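Hokurbridge laboratory compares finger pads for clothes handling

The robotics company Clustonico has started a new comparison of gripper pads at its laboratory in Hokurbridge. The purpose is to learn which pad surface is best for taking hold of clothes and bed textiles, a task that is still difficult for machines.

Six pad types are in the test, and each one is fixed to the same hand-held gripper tool with a camera. The operators work with jackets, blankets and cushions on a normal bed, and every attempt is recorded. Until the end of November the team collected 3,465 recordings, from 12 operators.
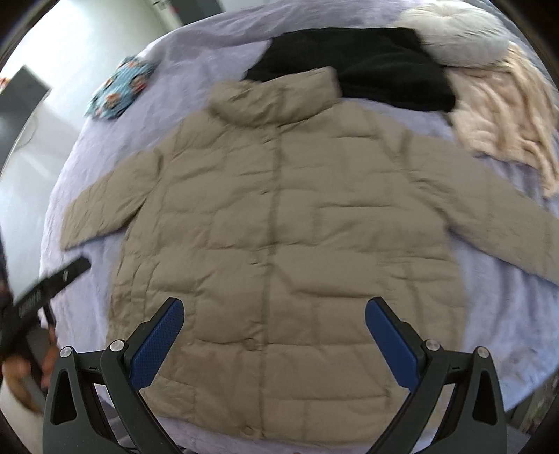 Padded clothes receive special attention in this round. According to the company, a thick quilted shell can be pressed together easily, but it also springs back, and then the fingers hold only air and a little cloth. Smooth pads lost the cloth most often in the first weeks. Softer pads with a fine texture held better, but they wear out faster and must be changed after 16 hours of work.

The pads are supplied by Aydoğan, a small producer of rubber parts. The controller software comes from Fustutix, which will use the recordings to adjust the closing force on its robot arms.

A second round with two cameras is planned for the spring. Clustonico says it will publish the results for all six pads, also for those which did not perform well.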